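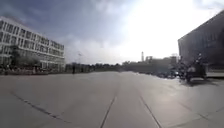
The paved plaza, with trees and low buildings beyond.

Seasonal Market Coordinator, Gunmont

The Gunmont Saturday Market is hiring a coordinator for the coming season. The market has 797 registered vendors on its books and rents out up to 600 stalls over the year. The job is part time through the summer and full time in September, when the harvest fair takes place.

You will assign stall spaces, answer vendor questions by phone and email, collect fees, and be on site from setup until the last truck leaves. Early starts are part of it - vendors begin unloading at 5 a.m.

What we need from you:
Two years of work in events, retail or food service
A valid driver's license
Comfort with spreadsheets and basic bookkeeping
Able to lift 40 pounds and stand for most of a shift

Spanish is a plus but not required.

Pay is $2,147 per month during the part-time period and is adjusted for full-time hours in September. You get 10 paid days off. Parking is free for staff.

To apply, send a resume and the names of two references to Jozefína Hrnčiar at the Werkent Street office. Applications close 18 April 2020. Interviews will be held by phone. A cover letter is optional - one page at most, please.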